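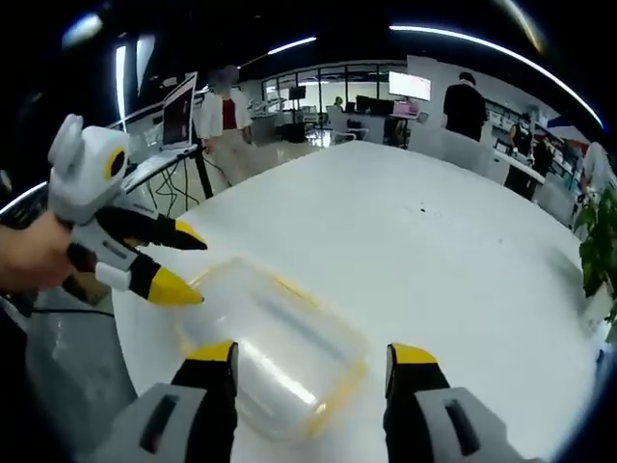 Tenevcombe has gone and kept its ward seat in the family, so to speak. The sitting party held on by 41 votes at last night's by-election, and I was at the count in the leisure centre until gone one in the morning, living on crisps.

I'll admit I called it wrong. I'd told anyone who would listen that the seat was going to change hands this time, mostly on the strength of the doorsteps along Mendes Road, where the bus cuts in April still make people properly cross (the last 54 bus now leaves before the evening shift has finished at Durnetow!). And the challengers did pile up votes there. They just didn't pile up enough, and the new estate behind the church went the other way – heavily, by the look of the bundles.

There was a recount, asked for politely and over in 30 minutes. It didn't change a thing. Just over 2000 people voted, a better turnout than I expected in the middle of the school holidays.

So the council stays as it was, with the ruling group one short of a majority and still leaning on the independents from Mondum. The first test is the parking charges vote next month. I've asked both sides how they plan to vote on it and had one reply so far, which said they were "still talking". The new councillor gets sworn in before then, and the meeting is open to the public if you fancy it.

20 August 2022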